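The kitchen table test

2025-04-08

It takes a while to get to the point with the woman who runs the chores program at Pernach, mostly because she wants to make tea first, and then wants to talk about the tea towels. Folding a tea towel, she tells me, is the job everyone asks about at parties. "I say give me a fork any day," she laughs. "A fork stays the same shape while you're thinking about it."

She has spent the better part of two years teaching robot arms to do the jobs most of us do half asleep, and she came to it sideways, from fitting out commercial kitchens for a firm called Tresorero. She still talks like someone who has carried a lot of benchtops up a lot of stairs. When I ask whether a machine can clear up after dinner yet, she doesn't say yes and she doesn't say no. She asks me what I had for dinner!

"If it was soup, and there's one bowl and one spoon, then I'd say we're getting close," she says. "If it was a roast with the in-laws, come back to me in a good few years."

Much of the trouble, she says, starts with the things people never notice in their own homes, like a pale floor with veins running through it, or a shiny benchtop, or a room where the light changes colour by mid-afternoon. 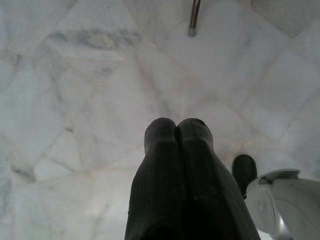 Tsoukalas reckons the surfaces are the easy part, and that people are what will catch the machines out, with their habit of leaving a chair somewhere new every night. She has heard that argument often and half agrees with it. The arm can learn a floor, she says, but it can't learn a household that never does the same thing twice — or not at the price a family would pay.

Price comes up a good deal. The program logged 1211 attempts at picking up cutlery between January and the day we spoke, and she is cheerful about how many of them she'd rather not show her mother. A fork lying flat gives the fingers next to nothing to get under. A spoon is a bit kinder, on account of the curve in it, though it likes to swing once it's up off the table. Plastic cups are light enough that a careless nudge sends them rolling, and see-through ones are a headache for the cameras as well.

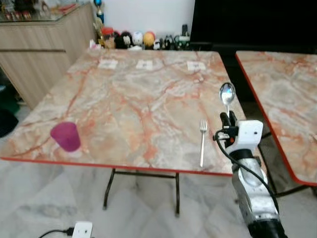

None of this puts her off, and she is quick to point out that a toddler needs years to set a place at the table and we all clap when they manage it. What she would like is for people to stop judging the machines by the short, speedy clips they see online. "Ask how long it took," she says. "Ask what they'd tidied away before they started. I always want to know that, and I'm in the business."

I ask about shops and cafés, where I had assumed it would all be simpler. In some ways it is, she says. A café has the same cups every day, and somebody has usually decided where they live. She spent a few weeks last winter with a lunch place in Skirine that wanted its cutlery sorted between sittings, roughly 300 pieces on a busy day. The sorting went well enough when everything came out in a single layer. When it came out in a heap, which was most days, the staff did it themselves in less time than it took the arm to choose where to begin. The owners were very nice about it and sent her home with a lemon slice.

So who will have one first? She thinks it will be people who can't easily do the reaching and gripping for themselves, and who won't mind if putting a cup back takes a minute or two. Slow is fine, she says, if the other choice is waiting until your daughter visits. That is the part of the work she lights up over, and she goes on about it happily until the tea is cold and we have to boil the kettle again. 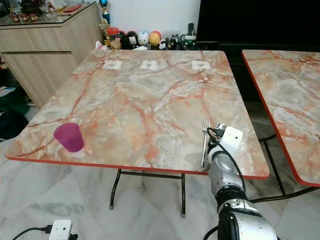 A fork and a cup on the tabletop, with the arm alongside.

Before I go I ask what she does about the dishes at her own place. She has a dishwasher, fourteen years old, and she loads it herself, forks pointing up. Her husband puts them pointing down, and they've agreed not to discuss it.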